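6/20/22 - bench notes, tidy-up chore

Shamim wants a yes or no for the Grerita people on whether two arms can clear a table of household junk. I keep saying "not yet" and getting asked to write down why, so I'm writing it down.

The chore as Samina set it: loose things on the wood, put them somewhere sensible, leave cables alone unless they are already bundled. A ten-year-old does this while complaining. My own time with one hand, coffee in the other, was 15 seconds. Budget for the arms is 40 seconds per item, which is generous, and I don't want it made more generous in August when somebody needs a good number for a slide.

Boxes I will grant. Flat sides, stiff, they stay put when you bump them. The Sedov planner likes them and so do I. If the question was "can it move a box from here to there" we could all go home. But a chore is whatever is lying around, and what's lying around is mostly not boxes.

Cables are where I stop believing. A bundled cable looks like an object until you pick it up by the wrong end, and then it's a rope. Noman thinks grabbing at the tie fixes it. Maybe, if the tie is tight and facing up. Also the arms carry cables of their own and I want to know how the vision side tells a cable to tidy from a cable that is part of the robot. Asked Oluf, he said "by position." Not convinced. 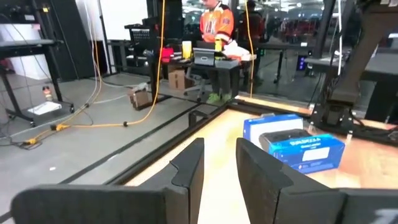
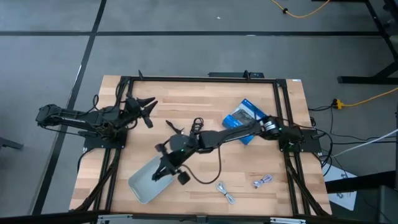

Bench, two views: blue packaging on the wood in both, gray tray in the second.

Second gripe, reach. With both arms mounted on opposite sides, anything near the middle is in both their way. One of them stretches across and the other has to wait or go around. Two people at a sink work this out with elbows. Our rule is that the right arm has priority, which Sadia put in as a stopgap and which I expect to outlive us all.

Third, "somewhere sensible." Right now sensible means the tray. Fine for a cable. A retail box that size in a shallow tray is a matter of opinion, and the arm doesn't have one, it has a target pose. The list of where things go was typed in by a person, so I'd say the person did the thinking part of the chore.

Noman's counter, to be fair to him: the Warov unit folds towels and everyone said that was impossible too. I saw the same clip. 20 towels, all one size, all one color.

What would change my mind: 69 percent or better on mixed items, nobody touching the layout between runs, item list not known ahead of time. Dropped things count as failures, including when they drop in the right place.

To do
- ask Oluf for the raw grasp logs, not the summary
- Samina to pick the next items, and not tell me or Noman
- try a cable with no tie at all
- Tuhiwai finger pads, still waiting on a price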